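Best way to stick shiny tape on a small black block without wrinkles?
Posted in Crafts & Small Repairs - 1,453 views

Ronaldo Rezende

Hi all, hoping somebody here has fought this fight before me. I've got a batch of black rectangular blocks, each one longer than it is tall, and I need to cover one long face of every block with silver reflective tape, leaving a thin black border all the way around. They're going up along a garden path at my sister's place so people can find the steps after dark (she has had two guests miss the bottom one already, no broken bones, one broken casserole dish).

My trouble is the tape. I cut it to size, peel it, lay it down, and it looks fine for maybe a second and then I see all these little creases running through it. I bought a cheap roll from a seller called Laleo and then a more expensive one from Merkum, and I get the creases with both, so I guess I'm the problem. I work on a big white table which is great for seeing what I'm doing, and I've tried putting the block flat on its back and also holding it up and bringing the tape to it.
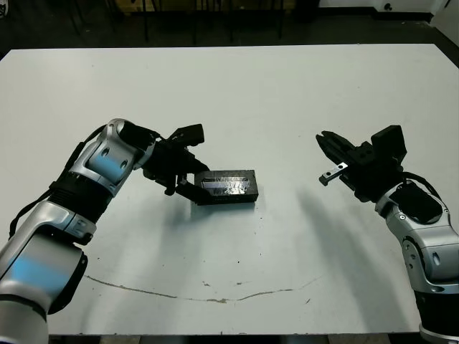

The other thing is the top edge. It has a slight bevel on it, and when I let the tape run even a tiny bit over that, the corner lifts by the next morning. Do I trim it shorter? Round the corners? Is there some kind of primer? I have 12 blocks left and I would love to get at least the ones by the steps looking decent before February, when she has the whole family over. Also if crinkled tape works just as well at night, please tell me and I'll stop losing sleep over it!

Thanks in advance.

Nivaldo Holanda
Member, 2,939 posts

Hey Ronaldo, I did a whole run of these for a bike shed and a very long driveway, so let me save you some tape.

First, stop holding the block up in the air. I know it feels like you can see the edges better that way, but the block tips a little, the tape goes down crooked, you pull on it to straighten it and there's your wrinkle. Put the block flat on its back on the table, long face up, and put something grippy under it. I use a square of that rubbery shelf liner.

Second, don't peel the whole backing off. Peel back a strip as wide as your finger, fold the backing over itself, and line up just that short end with your border. Press it. Then pull the backing out from underneath slowly with one hand while you push the tape down with the other - a plastic card wrapped in a soft cloth is perfect for this. Go from one short end to the other, always in the same direction. If you start in the middle and work out you'll have to be much more careful than I am.

Clean the face before any of this. Rubbing alcohol on a lint-free rag, let it dry completely, and then keep your thumbs off it. Matte surfaces can be annoying because some of them have a fine texture and the glue only grabs the high spots. If yours feels a bit like chalkboard, rub it lightly with 3,000 grit paper first and see if that helps. Try it on one block! I got one batch where it made a difference and another where it did nothing at all.

For the border, make yourself a template. Cut a piece of card to the exact size you want the tape, trace it on the backing side, cut with a sharp new blade and a metal ruler. Scissors bend the edge and then you've got a crease before you've even started. Round off the corners a hair with nail clippers.

And yes, stay off the bevel completely. I tried to wrap it for ages and every single one came up. Leave yourself a gap the thickness of a coin.

As for wrinkles at night, mine with a few creases still lit up fine under a flashlight. The badly crumpled ones looked patchy, and grit gets into the folds over the winter. I'd redo the step ones and leave the others alone.

Flokden

just use reflective paint

Batista

I'd skip the paint, I tried it on a gate and it was pretty dull compared to tape. One thing to add to what Nivaldo wrote: warm the tape up a bit. If your roll has been in a cold garage, bring it in the house the evening before. And don't stretch it as you lay it down, it wants to creep back afterward and you get ripples the next day. That could be your lifting corners too, Ronaldo.

Ronaldo Rezende

Guilty on the cold garage, the rolls live on a shelf next to the snow shovel. Bringing them in tonight. I'll make the card template and do one practice block before I touch the rest. Nivaldo, did you use anything to get the old tape off, or did you just peel and hope?

Nivaldo Holanda

Hair dryer on low, lift a corner with a fingernail, pull it back flat against itself. Whatever glue is left comes off with the same alcohol, just give it a minute to soak.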